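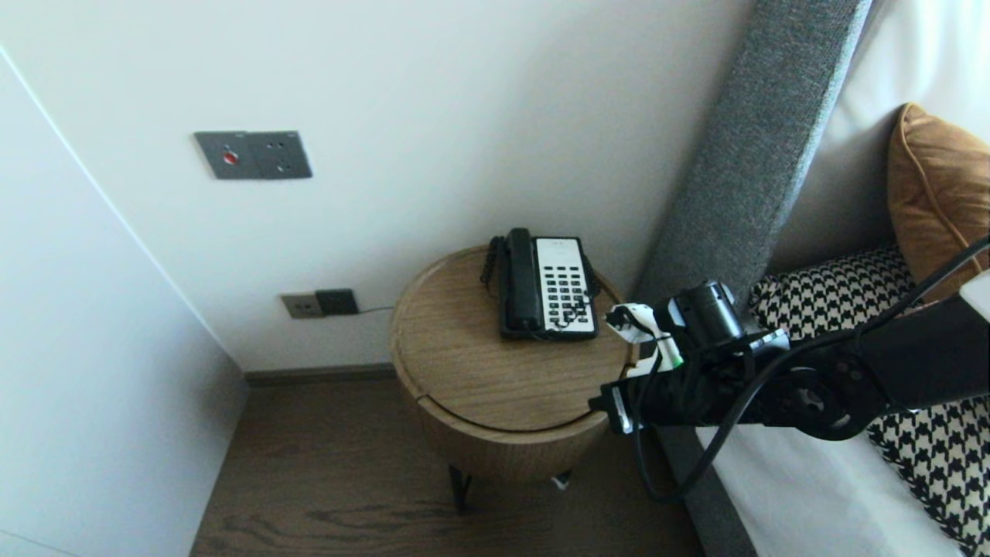
4. Reassignment of Room Finishing Tasks

Jérémie Pruvost and Corentin Vasseur
August
3 shares | 11 comments

4.1 Setting and division of labor

The hotel studied here, the Ulturley, is a mid-sized property that has run its own housekeeping department since 2016. Before the trial, one attendant completed a room from start to finish. Work was divided by floor, and an attendant who finished early was expected to help on the next floor. The order of tasks inside the room was left to the attendant, although the supervisors taught a standard order to new hires.

The trial separated the room into two stages. In the first, the attendant stripped and made the bed, cleaned the bathroom, emptied the bins and vacuumed. In the second, which the staff called "finishing," small items on tables and shelves were straightened, wiped and returned to their standard positions. The second stage was assigned to a mobile manipulator running the Kong task software, supervised by one attendant per floor. The first stage was unchanged in content but not in pace, as described in Section 4.3.

Figure 4 shows the arm at a bedside table during the finishing stage. The gripper is beside the telephone, with the bed directly behind the arm's working area. The narrow space between bed and wall is typical of the rooms in the study and had a direct effect on how the stage was scheduled.

Figure 4. Robot arm and gripper next to a corded telephone on a round bedside table.

4.2 Task selection

Finishing was selected by the hotel management and the integrator, Culus, after a walk-through of the property. Two criteria were used. The objects had to be rigid or nearly so, and an error had to be easy for a person to correct. Bed making failed the first criterion. Glassware in the bathroom failed the second, and minibar restocking was excluded for reasons of billing.

The telephone was among the most debated items. It is light, and a push on the housing can move the whole unit when only a small adjustment is wanted. The handset also has a coiled cord that can change the position of the base when it is pulled. The attendants normally straightened a telephone by holding the base with one hand and laying the cord with the other. With a single arm this had to be broken into separate motions, and the first version of the procedure moved the base without touching the cord. The supervising attendants objected. In their view a straight telephone with a badly lying cord looked less cared for than a slightly turned telephone with a neat one. The procedure was changed to inspect the cord first and to pass the item to the attendant if the cord crossed the keypad.

This change is of some interest because it did not come from the fault records. Under the original acceptance rule, a telephone with its base in the standard position was complete. The rule had been written from the hotel's printed room standard, which gives the position of the base and says nothing of the cord. The missing part of the standard was held by the attendants and had been passed on during training.

4.3 Effects on pace and sequence

We interviewed 20 employees of the department, comprising room attendants, floor supervisors and the two planners who prepare the daily room list. Interviews took place on site after the morning shift. Notes were coded by both authors separately, and disagreements were settled by rereading the notes together.

The most frequent theme was the loss of a slow period within each room. Attendants described finishing as light work that came after bed making and bathroom cleaning, both of which are physically heavy. It was done standing, with little bending, and it was used to look the room over. When finishing was moved to the robot, the attendant went from one bed to the next with only the bathroom and the vacuuming between them. The number of rooms on the list did not change in the first part of the trial, and several attendants finished before the usual time. They nevertheless reported being more tired at the end of the shift.

The planners had expected the reverse. Their planning sheet treated all minutes of work as equal, so the removal of any task appeared as relief. After the interviews were discussed with the department, the sheet was revised to distinguish heavy and light tasks, and a short pause was placed after each group of 3 rooms. We consider this revision to be the main organizational result of the trial.

A second theme concerned the final check. Under the old arrangement the person who arranged the bedside table was also the last person to see the room. Items left by guests were commonly found at this point, behind the table or between the mattress and the headboard. Under the new arrangement the last person present was the supervising attendant, who was watching the machine and often stood in the doorway to keep clear of it. Supervisors raised the matter at the end of the first week. A visual check by the attendant was then added before the robot entered, with a further check on its departure. The time needed for these checks offset part of the time gained.

4.4 The supervising attendant

The role of supervising attendant did not exist before the trial. It was filled in rotation at the request of the staff, who did not want a permanent separation between those who made beds and those who followed the robot. Training was given by Culus and covered starting and stopping the machine, clearing a fault, and guiding the base through a door. Fault clearing took up most of the training and, according to the interviews, most of the attention required during a shift.

Attendants differed in their assessment of the role. Those with back or shoulder complaints valued the rotation highly — one described it as the only shift after which she could cook dinner standing up. Others found it tedious. The robot worked at a low speed near beds and walls, and intervention was rare enough that attention drifted but common enough that the attendant could not leave. Three attendants asked to give up their turns. The request was granted on the condition that a colleague accept the turn voluntarily.

Pay was a point of friction. The hotel first classed the role as ordinary room work. The attendants argued that responsibility for a machine in a guest room, including responsibility for damage, should be paid at the supervisor rate. An allowance was agreed after the trial had begun, at a level between the two. Respondents who had taken part in the negotiation spoke more favorably of the trial as a whole than those who had not, although the group is too small to support a firm conclusion.

4.5 Layout and equipment

Some adjustments were made to the rooms. The space beside the bed limits how the arm can approach a table, and bedding draped over the side may touch the arm or its cables. Attendants were therefore asked to smooth any throw toward the middle of the bed before the finishing stage. Several respondents mentioned this instruction as an example of work done for the machine, and such work was not recorded on the planning sheet. We identified others of the same type: pushing chairs fully under desks, opening curtains to a fixed width, and coiling loose charging leads. Each is short. Taken together they form a preparation stage that appears in no job description.

The hotel's maintenance contractor, Grekard, was also affected. Its technicians had been accustomed to placing tables according to the nearest wall socket, which left the tables at different distances from the bed. They were now asked to keep to a drawn plan. The contractor reported no objection to the plan itself but noted that it received the drawings late, and that attendants had been moving the tables back by hand in the meantime.

4.6 Limitations

The study covers one hotel and one season. The robot was new to all respondents, and some of the views reported may change with longer use. Guests were not interviewed. We did not have access to the personnel records and cannot say whether the reported fatigue was reflected in absence from work. The integrator was present on site for most of the trial and resolved many faults that would otherwise have fallen to the attendants, so the supervising role may be more demanding in regular operation than the accounts in Section 4.4 suggest.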